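April, model shop, notebook 3

Back on the Larkilmont job this morning after nearly a week of being pulled onto other things, and I want to get down where the ward block model stands before it all slides out of my head again. Anyone picking this up after me, please read to the end before you cut any card, and forgive the rambling!

The big news is that Ermira has moved the courtyard. It used to sit square in the middle of the plan, with the bed wings wrapped around it, and it was handsome but it left the north rooms looking at a wall across a gap that was never going to feel like a garden. She has slid it toward the street side and opened one corner, so the two long wings now read as a bent arm and the day clinic tucks into the elbow. I was a little sad to see the old scheme go (I had glued most of it) but the new one is kinder to the people in the beds, and Dušan agreed as soon as he got his eye down to the level of the corridor.

What it means for the model is that the base stays, the podium stays, and everything above the second floor comes off. I soaked the joints with a brush and eased them with the thin palette knife. The south stair core came away whole, bless it. The lift core did not, and I will have to make that again from scratch.

Corridor widths next. On the 1:200 they are so narrow that a small slip with the knife turns a bed corridor into a broom closet, so I cut a spacer strip at 12 mm, for the 2400 in the drawings, and used that instead of measuring each one. It was much quicker and I should have done it in the first place. The spacer is in the drawer with the scale people. Please don't use it to stir paint.

The new wing comes out at 189 mm along the outer face and 145 along the courtyard face, measured on the model, with the bend taking up the difference. Ludger gets slightly different numbers from the drawing and we went back and forth over it for a good while. I think he is measuring to the outside of the sunshades and I am measuring to the glass. We left it that his drawing wins, and I'll trim after lunch. 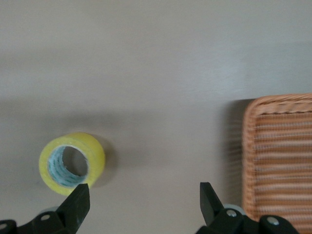 The facade panels are the part I've been putting off. Stavros wants the deep window reveals to show even at this scale, so each bay has to be two layers, a front sheet with the opening and a back sheet set behind it, and if they shift while the glue grabs you lose the shadow line and the whole thing looks like a waffle. I tried pins, which left holes. Then I tried a strip of the clear packing tape, the roll with the yellow-green look to it, laid across the back of both sheets while they set, and that held them beautifully, though it wants peeling slowly or it brings the face of the card up with it. Press it on your sleeve a couple of times first to take some of the stick off. I did the four bays nearest the entrance that way and they are under the steel rule now.

Meenakshi came by at 3:30 with the daylight results for the patient rooms. The rooms at the bend are better than I feared, and the worst ones are on the first floor behind the Fuvstead link bridge, where the bridge sits right across the top of the window. She asked whether the bridge could drop half a level. I said that was one for Ermira, but I'd make it removable on the model so we could try it both ways. Two short dowels and a slot should do it. She also wondered about a paler soffit — easy enough, I can spray one in white and one in the sand color and let people swap them.

Still to do: lift core, trim the courtyard face, bridge on dowels, the remaining bays on the street side, trees. For the trees I'd like to use the dried yarrow again as we did on Titcombe, as the wire ones looked so stiff next to soft gray card. There was a box of it left on the top shelf, unless it got thrown out in the tidy.

Ludger has the revised roof plan and will print it at scale for me tonight. If it's on my bench when you read this, leave it flat please, it curls.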